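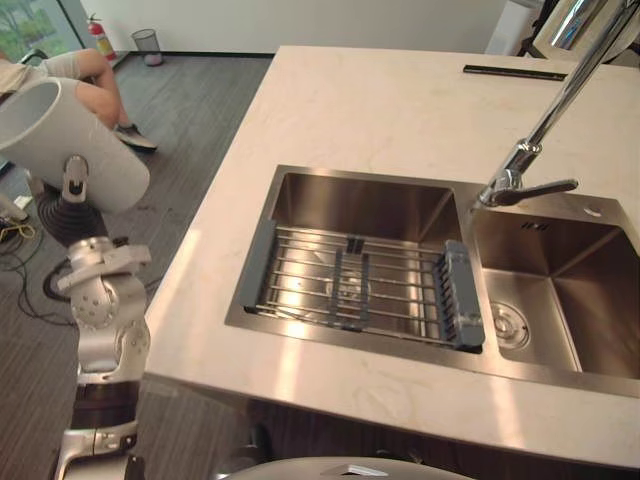
Figure 1. A double kitchen sink with a dish rack across the larger basin. Photo: Ewan Doolan.

6 September 2019
By Ewan Doolan

3. Reminder letters and second doses

The Dumberg clinic network sent its first hepatitis A reminder letters in May, on paper, in envelopes that looked exactly like bills. We mention the envelopes because they come up again in the results. The vaccine is given in two doses, at least six months apart, and most adults in the network who get the first one mean to come back for the second. Meaning to is where the trouble starts.

We drew our sample from the Hoani registry, which holds the vaccine records for all the clinics in the network. After we removed duplicates, people who had moved away, and one patient entered under the name "Test Test," we had 2,503 adults who were overdue for a second dose. Each was assigned by computer to one of 3 groups: the usual letter, a shorter letter, or a phone call from a nurse. The shorter letter ran to 42 words. The usual letter ran to two pages and contained the word "pursuant."

Most of the phone calls were made in the early evening, at the dinner hour, when people are home and their hands are in the sink. Figure 1 shows the sort of place where public health competes for attention. Nurses were told to let the phone ring eight times and to leave a message only once. Several left two. We kept those patients in the analysis, in the group they had been assigned to, as we had promised in the study plan before we knew how tempting it would be to do otherwise.

The main outcome was a second dose recorded in the registry within 45 days of the letter or call. Doses given at pharmacies reach Hoani through a piece of software called Cletora, which passes them along in batches when it feels so inclined. We waited until the late batches were in before counting anyone as a no-show.

The shorter letter did better than the usual one, and the phone call did better than either, though by less than the nurses had predicted and a good deal less than the cost would suggest. The gap between the two letters was widest among patients under forty. Among the oldest patients there was hardly any gap at all — they appear to read whatever they are sent, pursuant or otherwise.

We had hoped to say something about why people stay away. A short survey went to everyone who had not returned by the end of the study, and few sent it back, as might be expected of a group chosen for not answering mail. Those who did reply mostly said they had forgotten, or had thought one dose was enough. A fair number said they had taken the letter for a bill and put it with the others. The Cornine clinic has since moved to a plain white postcard, which was outside our study and which we cannot comment on, except to say that we would have liked to be asked.

Contact the author | © 2019 Ewan Doolan | Back to top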